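**Unit 4 handout: Automation on the floor and the people who work there**
Work, Technology and Organization, spring term
Prepared by Lingyun Xiao
Read before the April seminar. Bring your notes on Unit 3.

## 4.1 Purpose of this unit

Units 1 through 3 dealt with automation as an investment decision. This unit takes up the same decision from the point of view of the people whose working day it alters. Students are expected to be able to describe a job as a set of tasks, to identify which of those tasks a machine can take over and under what conditions, and to state what happens to the remaining tasks when it does.

The main case is the returns hall at Kemppainen, a distributor of household goods. The hall receives items sent back by customers. Staff open the parcels, identify the contents, judge their condition, and route each item to resale, repair, parts or disposal. The hall employed 70 people when the project began. A supplier, Sanik, was engaged to provide robot arms for picking and sorting. The software that assigns items to routes is called Gerkano and was developed in-house.

## 4.2 Tasks and jobs

A job title seldom tells us much about what can be automated. The title "returns operator" at Kemppainen covered at least the following tasks:

- opening the parcel and removing packing material
- picking single items out of a mixed load
- identifying the item and matching it to an order
- inspecting for damage, missing parts and signs of use
- deciding the route
- placing the item in the correct bin
- answering questions from the customer service desk

The original proposal treated picking and placing as the simple part of the work and inspection as the difficult part. Operators, when interviewed, agreed in general but added an important correction. Picking is simple for a person who has done it for a week. It draws on skills that are hard to write down: how to slide one thing out from behind another, which end of an object is heavy, when to stop pulling. Since no one had ever needed to write these skills down, they did not appear in the job description, and for that reason they did not appear in the first cost estimate.

Students should keep the following distinction in mind for the seminar. A task may be *routine* in the sense that it is repeated often, and still be *irregular* in the sense that each repetition differs from the last. Returns work is both.

## 4.3 Simulation before installation

Sanik carried out much of its early development in simulation. A rendered gripper was set among rendered household objects, and the control software was run against a large number of arrangements before any equipment reached the hall. In the second round, 2,042 pick attempts were logged, of which 1,653 were counted as successful. The remaining attempts were sorted by cause, and the causes were then discussed with experienced operators.

The discussion changed the plan in two respects. First, the operators pointed out that an attempt counted as successful could still be unacceptable in the hall. An item lifted by its thinnest part, or dragged across its neighbor, has been picked, but it may have lost its resale value. The success measure was therefore revised to include handling quality. Second, the operators were able to say which failures mattered. Several causes that the engineers had ranked as serious were rare in real loads, while crowded objects, which had been treated as a special case, were met on every shift.

Crowding is worth studying closely. When objects stand against one another, a part of each is hidden, and the gripper itself hides more as it comes near. The machine must choose an approach with incomplete information. A person in the same position leans to one side, or moves the nearest object out of the way, usually without noticing that a decision has been made.

In the simulated view reproduced with this section, a white cylinder is tucked partly behind a glossy green object, and the gripper covers part of it as well. A thin chain with a metal disc hangs at the far right. Consider what an operator would do first if asked for the cylinder, and whether that instruction could be given to a machine in the same words.
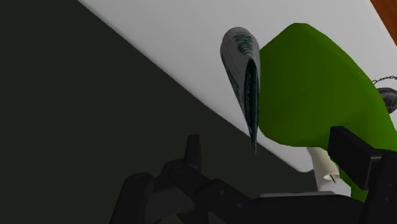

## 4.4 What changed for the staff

The arms were introduced in stages. During the first stage, 23 operators were assigned to the automated lines and the others continued as before. The following changes were recorded through interviews and shift logs.

**Pace.** On the manual lines, an operator could slow down for a difficult parcel and make up the time afterward. On the automated lines, work arrived at intervals set by Gerkano. Operators described the new pace as even, and many found it less tiring to the hands and shoulders. Several also described it as harder to think in. The interval has since been made adjustable from the station.

**Content of the work.** As the arms took over the plain cases, the share of difficult cases reaching each person rose. Management had expected this to be welcomed as more interesting work. For some it was. Others reported that the plain cases had served as a form of rest, and that a full shift of difficult judgments left them more tired than before. The staffing plan was amended so that operators rotate between inspection, exception handling and parcel opening within a single shift.

**Skill and recognition.** A new role, line attendant, was created to clear stopped picks, check grip settings and report repeated faults. The first attendants were chosen from among the operators. Their reports were used by Sanik in later revisions of the software. For several months, however, the role carried no separate pay grade, and the reports were filed under the name of the shift supervisor. Both points were raised by employee representatives and both were corrected. Students should note how long it took.

**Monitoring.** The cameras on the automated lines record the work area continuously. They were installed to guide the arms, yet they also capture the hands of anyone clearing a stopped pick. The company issued a written rule that such recordings may be used for fault analysis only and are deleted after a fixed period. The rule was issued after the lines had started. Operators reported that the delay did more damage to trust than the cameras did.

**Employment.** No operator was dismissed in connection with the project. Openings left by retirement and departure were not filled, and the hall became smaller over time. It is important to describe this accurately. The statement that no jobs were lost is correct for the people employed at the start and incorrect for the hall as a place where people may find work.

## 4.5 A point of comparison

The project called Otis, carried out at a second Kemppainen site, used the same arms and software. The main difference lay in the order of the steps. At Otis, operators were brought into the simulation reviews from the first round, and the attendant role was defined and graded before the arms were delivered. Start-up took longer. Requests for transfer away from the automated lines were fewer than in the returns hall.

Caution is advised in drawing conclusions. The second site handled a narrower range of goods, its workforce was younger, and its managers had the benefit of the first site's experience. The comparison suggests that early participation is useful. It does not show how much of the difference is owed to it.

## 4.6 Terms to know

**Exception handling:** work on cases the automated system cannot complete and passes to a person.

**Residual tasks:** the tasks left to staff after others have been automated. They are often treated as a remainder, although they may require more skill than the tasks removed.

**Tacit skill:** ability a worker exercises reliably but has difficulty putting into words.

**Handling quality:** the condition in which an item is left after being picked and placed, as distinct from whether the pick was completed.

## 4.7 Seminar preparation

1. Choose a job you have held or can observe. List its tasks in the manner of section 4.2, including any that would not appear in a job description.
2. Mark the tasks that are routine, those that are irregular, and those that are both.
3. For one task, write the instruction you would give to a new colleague. Then rewrite it for a machine that cannot ask questions.
4. State which of the changes in section 4.4 would be likely in this job and which would not, with reasons.

Written work should not exceed two pages and is to be handed in at the start of the seminar. Groups will be assigned in the room. Students who cannot attend should contact the course office in advance to arrange an alternative session.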